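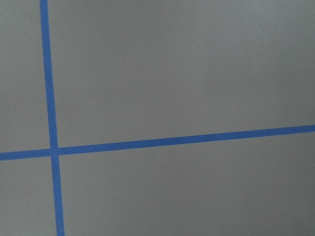
회색 면 위에서 교차하는 파란 테이프 두 줄. 스틸루스 작업실의 하루는 이 선에서 시작한다.

파란 선 너머의 수업

로봇에게 컵 하나를 옮기는 법을 가르치려면 몇 번이나 보여 줘야 할까? 스틸루스의 엄재인 연구원에게 이렇게 물었더니 대답 대신 공책을 펼쳐 보였다. 칸마다 빼곡하게 숫자가 적혀 있고, 맨 아래 줄에 동그라미를 친 600이 있었다. 컵 하나, 동작 하나에 시범 600번. 그것도 첫 번째 묶음이란다.

스틸루스는 집게 손이 달린 로봇 팔에 집안일을 가르치는 작은 팀이다. 컵을 세우고, 수건을 접고, 숟가락을 서랍에 넣는다. 규칙을 한 줄씩 짜 넣는 대신 사람이 팔을 직접 움직여 시범을 보이고, 학습 모델이 그 기록에서 동작을 익힌다. 그러니 이 팀의 하루는 대부분 시범을 모으는 일로 채워진다. 모니터 앞에서 코드만 들여다보는 풍경을 상상하고 갔다가 나는 오전 내내 컵 구경을 했다. 그런데 이게 정말 재미있다!

작업대의 파란 테이프는 구역을 나누는 선이다. 물건을 늘 같은 자리에 놓으면 모델은 컵을 보지 않고 그 자리를 외워 버린다. 그래서 물건은 시범마다 다른 구역에서 출발하고, 순서는 제비뽑기로 정한다. 네 구역의 크기가 제각각이라는 점이 눈에 띄어서 물었더니 에반더 테넌트 팀장이 반색을 했다.

"처음에는 자를 대고 똑같이 나눴어요. 그랬더니 사람들이 매번 칸 한가운데에 물건을 놓더군요. 칸이 반듯하면 손도 반듯해져요. 지금은 선이 조금 비뚤어도 그냥 둡니다."

넓은 칸에서는 시범을 더 많이 모으고, 좁은 칸에서는 집게가 들어가는 각도를 바꿔 가며 모은다. 가장 까다로운 곳은 선 바로 위다. 컵이 테이프에 걸쳐 있으면 어느 구역으로 기록할 것인가? 이 문제로 팀은 꼬박 한나절을 토론했고, 결국 바닥 면이 더 많이 닿은 쪽으로 적기로 했다. 규칙은 한 줄인데 엄 연구원의 공책에는 그 한 줄에 이르기까지의 논쟁이 세 쪽에 걸쳐 남아 있다.

시범은 두 사람이 짝을 지어 진행한다. 한 사람은 조종 손잡이를 잡고, 다른 사람은 물건을 놓고 기록을 확인한다. 내가 간 날 손잡이를 잡은 사람은 파티마 아칸다 씨였다. 가구 공방에서 일하다 지난 10월에 합류했는데, 팀에서 그의 시범은 알아보기 쉽기로 유명하다. 망설임이 적고, 물건을 내려놓기 직전에 속도를 살짝 늦춘다. 모델은 그런 버릇까지 배운다고 한다.

"제가 급하면 로봇도 급해져요. 커피를 두 잔 마신 날 모은 기록은 나중에 봐도 티가 나요."

나도 한번 잡아 보았다. 화면 속 집게와 내 손 사이에는 아주 작은 시차가 있어서, 컵을 잡았다 싶을 때 한 번 더 기다려야 한다. 첫 시도에서는 컵을 넘어뜨렸고 두 번째에는 허공을 집었다. 세 번째에 겨우 컵을 옆 칸으로 옮기고는 나도 모르게 박수를 쳤다(아칸다 씨도 같이 쳐 주었다). 더 놀라운 건 그다음이었다. 당연히 지울 줄 알았던 앞의 두 번이 '실패 후 복구' 폴더로 들어간 것이다. 잘된 시범만 본 모델은 일이 틀어졌을 때 그 자리에서 얼어붙는다. 빗나갔다가 다시 잡으러 가는 장면이 그래서 귀하다. 내 서툰 손놀림이 어딘가에 쓰인다니, 집에 오는 길 내내 어깨가 으쓱했다.

팀이 지금 만드는 자료 묶음의 이름은 '키르케로'다. 목표는 시범 2,000건이고, 물건은 컵과 수건, 숟가락 세 종류로 좁혔다. 욕심을 부려 물건을 늘리던 시절도 있었다. 그때 모은 기록 가운데 105건은 구역 표시가 빠져 통째로 다시 찍어야 했다. 테넌트 팀장은 지금도 그 숫자를 들으면 손을 내젓는다. 그 뒤로는 녹화를 시작하기 전에 빈 작업면부터 한 장 찍는다. 테이프가 들뜨지 않았는지, 먼지가 앉지 않았는지, 조명이 한쪽으로 기울지 않았는지 살핀 다음에야 첫 물건이 올라간다.

오후에는 학습을 마친 모델이 직접 팔을 움직이는 시험이 있었다. 컵은 오른쪽 넓은 칸에서 출발했다. 집게가 내려가다 멈칫하더니, 방향을 조금 틀어 손잡이 쪽으로 돌아 들어갔다. 그리고 컵이 바닥에 닿기 직전, 속도가 살짝 느려졌다. 아칸다 씨가 웃음을 터뜨렸다. 엄 연구원은 벌써 공책에 결과를 적고 다음 제비를 뽑고 있었다. 이번에는 왼쪽 아래, 제일 좁은 칸이었다.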